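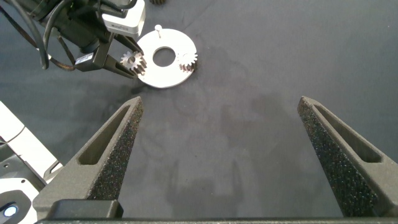

1 Jul 2025. Read the new Travton handling rules again over lunch and I still don't buy rule 4, "one part in motion, all others seated." Seated in what? With one gear in the gripper and the other on the white plate near its rim, teeth sticking out a little past the edge, I could argue it either way. Zuweira Alhassan reads "seated" as "supported and not moving." I read it as located on a pin. If two people at one bench can't agree, the rule isn't ready for the Leda cell.

Rule 7 (cables) is worse. It asks for "tidy routing" and gives no number. I asked for a maximum loop height in mm and was told to use judgment.
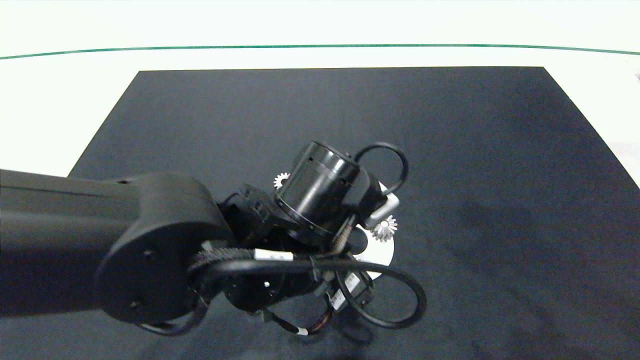
Labeling is the one section I'd keep as written. Tags at both ends of every cable, readable without moving the arm. We have white labels on several of the runs by the wrist, fine, but the black loops standing clear of the arm would pass or fail rule 7 depending on who had the clipboard. My proposal is 80 mm clear of the joint housing, measured with the arm parked. Zuweira thinks 80 is too generous. Maybe - but at least it can be checked.

Dropped parts, rule 9: "any part outside the fixture is to be treated as suspect." The Justside people want it scrapped on sight. At 684 parts a batch that gets silly fast. I'd rather see inspect, log, return.

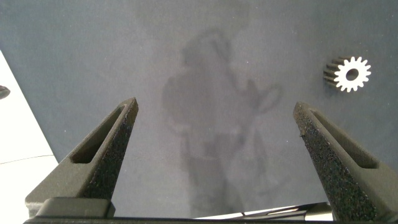
Single spur gear on the mat, between picks or suspect? Rule 9 doesn't say.

To do: send comments on 4, 7 and 9 to Tetteh. Ask where the 800-cycle pad check comes from, as I can't find a source for it. Review is in August and I expect the wording to come back unchanged.

We use cookies to remember your settings. Accept / Manage
Contact the workshop | © 2025 | Back to top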